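Section 2 of the Utport Bench guide: assembly, levelling, lamp and everyday care. Unpacking and the parts list are in the section before this one. Text by Katia Russo, drawings checked by Ivar Kristiansen, last revised in March.

The Utport is a height-adjustable workbench for teaching rooms where people do fine work with their hands, such as suturing practice, dissection, mounting specimens and small repairs. It is supplied with a Gimby lamp and one drawer unit. The same steps apply to the single and the double bench unless a note says otherwise.

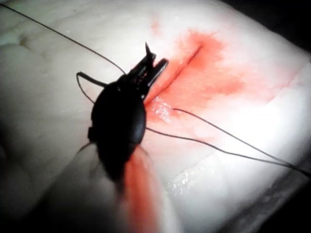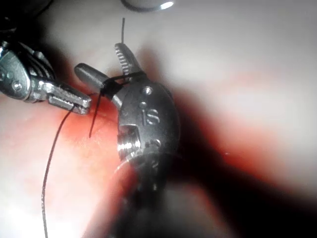
## 2.1 Before you start

You need two people for anything that involves lifting the worktop. One person can do the rest.

Have these ready:

- the long hex key and the short hex key, both in the bag taped inside the drawer
- a cross-head screwdriver
- a spirit level
- a tape measure
- a blanket or flattened carton to lay the worktop on

Choose the place for the bench before you put it together. The finished bench needs a clear width of 70 cm on the side where the user sits, and enough space at the back for the cable tray to hang straight. Keep it away from radiators. A bench that faces a window will be tiring to work at in the afternoon, so turn it side-on if the room allows.

The wall socket must be within reach of the bench lead when the top is at its highest setting, with some slack left over. Do not make up the distance with an extension lead that runs across the floor.

> **Caution:** The worktop is heavy and its edges are finished square. Wear shoes with closed toes while it is being lifted.

## 2.2 Putting the frame together

1. Lay the worktop face down on the blanket.
2. Place the two leg columns on the marked areas of the underside. The column with the motor plug goes on the left when you look at the bench from the user's side, which means it is on the right while the top is upside down.
3. Fit the crossbar between the columns. The folded edge of the crossbar faces the floor when the bench is standing.
4. Put in all the frame screws by hand before tightening any of them.
5. Tighten with the long hex key, working from one corner to the opposite corner and back again. Stop when the screw is firm. The threaded inserts in the worktop can be pulled out by too much force.
6. Fit the feet. The longer end of each foot points towards the user.
7. Screw an adjuster into each end of each foot until it is fully in.

**Note:** On the double bench the crossbar comes in two parts. Slide them together before step 3 and leave the joining screws slack until step 5.

## 2.3 Standing the bench up

1. Clear the floor between where the top is lying and where the bench will stand.
2. With one person at each end, tip the bench on to its long side and rest it there.
3. Take hold of the worktop, not the crossbar, and lift until the feet are flat on the floor.
4. Walk it into position. Do not drag it, as the adjusters can bend.

Put the spirit level along the front edge first and then from front to back. Turn the adjusters out where the bench is low. It is easiest if one person takes a little weight off the corner while the other turns. When the level reads true both ways, press down on each corner in turn. If the bench rocks, one adjuster is not touching the floor.

Some older floors dip towards a drain. Ebbe Forsberg, who fits most of our benches on the Uketport site, keeps a few hard rubber pads in his bag for this and sets them under the feet on the low side. Pads can be ordered with the spares. Folded card is not a good substitute and goes soft the first time the floor is mopped.

## 2.4 Connecting the lift

1. Check that the switch on the control box is off.
2. Push the control box on to its rail under the worktop until it clicks.
3. Plug the left column into the socket marked L and the right column into the socket marked R.
4. Plug in the hand control.
5. Lay the cables in the tray and close the clips.
6. Connect the mains lead and switch on.

The lift has to find its lowest point before it will work properly. Hold the down button until the top has reached the bottom, moved up slightly and stopped. Let go, then press up. If the two columns do not move together, let go at once and repeat the step from the beginning.

> **Caution:** Before lowering the top, look underneath. Stools with fixed arms, bins and open drawers will be caught. The lift does slow down when it meets something solid, but it does not sense soft objects.

### Setting the height

For seated work, start with the top at 80 cm and adjust from there. The user's forearms should rest on the surface without the shoulders being pushed up. For standing work, raise the bench until the hands are a little below elbow height.

To store a height:

1. Move the top to where you want it.
2. Press and hold the button with the dot on it.
3. While still holding it, press 1 or 2.
4. Let go of both. The light blinks to show that the height has been stored.

Storing a new height wipes the old one. In shared rooms we suggest keeping button 1 for sitting and button 2 for standing, and writing this on the label inside the drawer.

## 2.5 Fitting the lamp

The Gimby lamp clamps to the back edge of the worktop. It can go on either side. Right-handed users generally want it on the left, and left-handed users on the right, so that the hand does not throw a shadow on the work.

1. Open the clamp wide enough to pass over the edge.
2. Check that both rubber faces are in place. Without them the clamp will mark the surface.
3. Tighten the clamp by hand.
4. Lower the lamp arm into the clamp and turn it until it drops the last little way.
5. Feed the lamp lead through the hole in the cable tray.
6. Swing the arm through its full travel to make sure that the lead does not pull tight anywhere.

Use the lower brightness for pale or shiny materials. At full brightness a white surface gives a lot of glare, and people tend to lean back from it without noticing. Moving the lamp further to the side often helps more than dimming it.

If the arm sinks by itself, tighten the wing nut at the middle joint. If it is stiff, loosen the same nut a little. There is no need to oil the joints.

**Note:** The lamp must come off before the bench is moved to another room. Leaving it on is the most common way to break the clamp.

## 2.6 The drawer unit

The unit hangs from two runners under the right-hand end. It can be moved to the left by changing the runners over, but the control box has to be shifted along its rail first.

1. Screw the runners to the pre-drilled holes with the short hex key.
2. Pull both runners fully forward.
3. Rest the unit on them and push it back until it locks.

The Stougaard tray inserts fit the top drawer only. Sharps boxes should not be kept in any drawer. Stand them on the worktop where they can be seen, or use the side bracket.

## 2.7 Everyday care

At the end of each session:

- wipe the top with a damp cloth and mild washing-up liquid, then dry it
- wipe the hand control with a cloth that is barely damp
- close the drawers
- lower the top to the seated height
- switch the lamp off and fold the arm back

Dyes and coloured fluids should be wiped up as soon as they are spilt. If a mark has been left overnight, lay a cloth wetted with warm soapy water over it for a while before rubbing. Alcohol wipes can be used on the worktop but will cloud the clear cover of the lamp. Do not use scouring powder, bleach or anything with grit in it.

Once a term, check the frame screws and the lamp clamp, and look along the cables for damage. Run the lift all the way up and all the way down.

## 2.8 If something is wrong

**The top will not move.** Check the wall switch, then the switch on the control box, then the hand control plug. If the light on the hand control is steady, the lift has been run for too long and needs to rest. Leave it switched on and try again later.

**The top moves down but not up.** There may be too much weight on it. Clear it and try again.

**The top is not level after being moved.** Lower it fully and repeat the first run in 2.4. If that makes no difference, check the adjusters.

**The lamp flickers.** Push the lead firmly into the base of the arm. If it still flickers, stop using it and ask for a new lead.

**There is a grinding noise from one column.** Switch off at the wall and do not open the column. Write to Alvar Halvorsen in the spares office with the number from the plate under the worktop, and say which side the noise comes from.

Moving the bench between rooms and taking it apart for storage are covered in section 3.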